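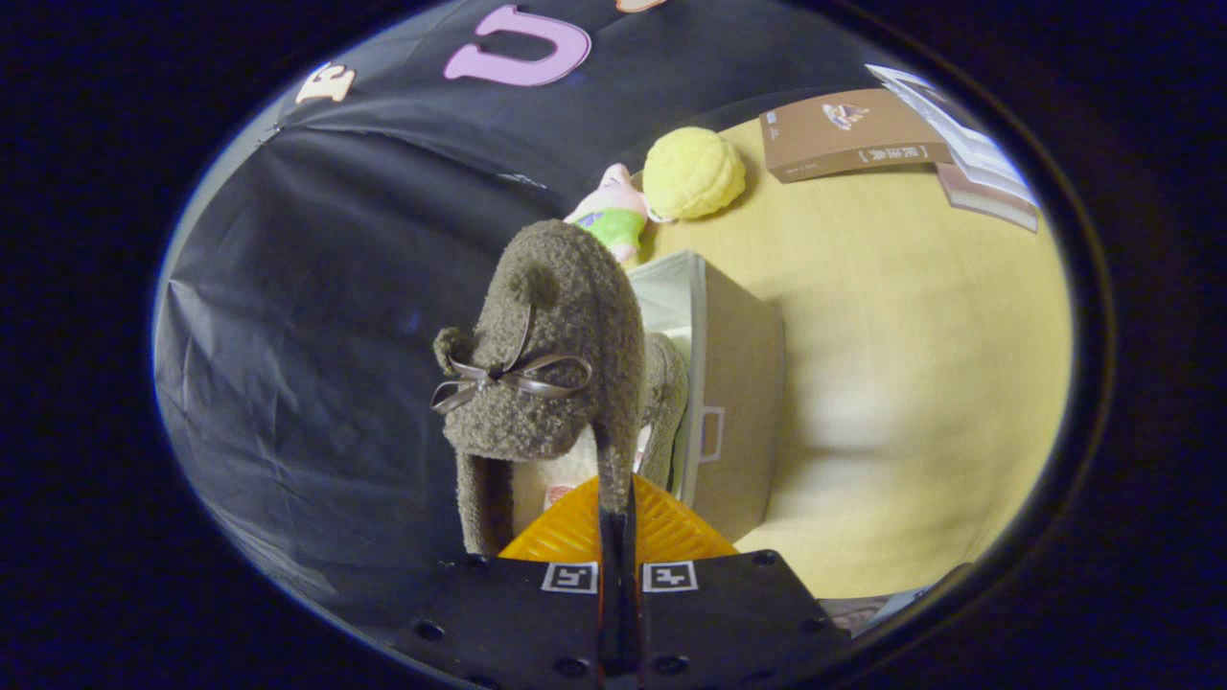

Attachment 1 – gray-brown plush with brown bow, next to the storage box

Ticket 300 – Vama plush, bow working loose
Opened by: Rattana Nakpan
Assigned to: Vichien Ruangrit
Status: Waiting on customer

Rattana, 9:40
Bow on the head slips every time the toy goes in or out of the fabric box. I have retied it 3 times. Is it meant to be sewn on? There is a small reddish-pink tag, but I can't find a care note.

Vichien, 10:15
It should have one stitch behind the knot. Please lift a loop and check for brown thread. Don't glue it – glue stains satin.

Rattana, 11:05
No thread. Two loose ends in the fuzz, that's all.

Vichien, 11:20
Then the stitch is gone. I can mail a replacement ribbon, or you can sew this one down with ordinary thread, two passes through the knot. Until then store it bow side up with nothing on top. Which do you prefer?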